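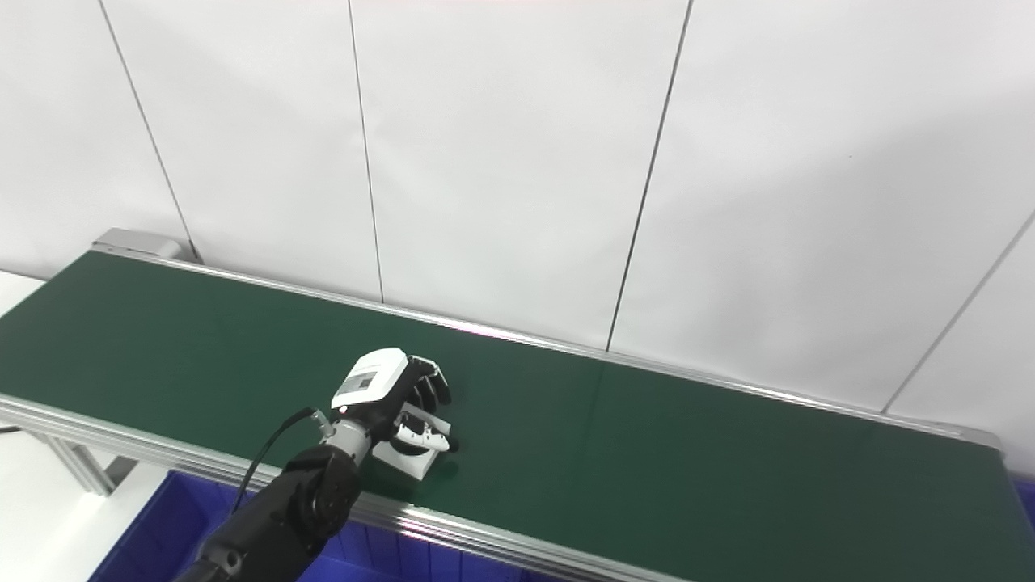 What is an incubation period?

An incubation period is the time between a germ getting into your body and the moment you start to feel sick. During this time the germ is making copies of itself, and there are not yet enough copies for you to notice.

Germs include viruses and bacteria. They are too small to see without a microscope. A cold virus usually gets in through the nose, the mouth or the eyes. Once inside, it enters a cell, which is one of the tiny units your body is built from. The virus uses the cell to make more viruses. These leave and enter other cells.

Your immune system is the set of cells and organs that finds germs and destroys them. Many of the things you feel when you are sick, such as a fever, are caused by the immune system doing its work. The first day you feel sick is the end of the incubation period.

How long does it last?

It depends on the germ. Influenza, or flu, usually has a short incubation period of one to four days. Chickenpox is slower and normally takes from 10 to 21 days. Two people who catch the same germ on the same day may become sick on different days.

Can you pass on a germ before you feel sick?

With some illnesses, yes. A person with chickenpox can pass it on a day or two before the spots appear. The same is true of flu, which can spread the day before a person feels unwell.

Why do doctors want to know?

Suppose a school has 200 students and one of them gets chickenpox in October. Health workers ask who was near that student – in class, on the bus, at home – and on which days. They add the incubation period to those days. The answer tells them when other people might become sick, and how long to keep watching for spots.

Staying apart from others when you may have caught a germ but feel well is called quarantine. Staying apart when you are already sick is called isolation. The two words are often mixed up, even by adults.

Words to know

Cell: a tiny unit of a living thing.
Symptom: a sign of illness that you feel or notice, such as a cough.
Contagious: able to pass an illness to someone else.

76 shares | 2 comments

Pascual Mansilla
My daughter's class used the word list. Could you add "antibody"?

Soledad Insaurralde
Clear on quarantine and isolation. I had been using them the wrong way around for years.

© Roveo | Contact us | Back to top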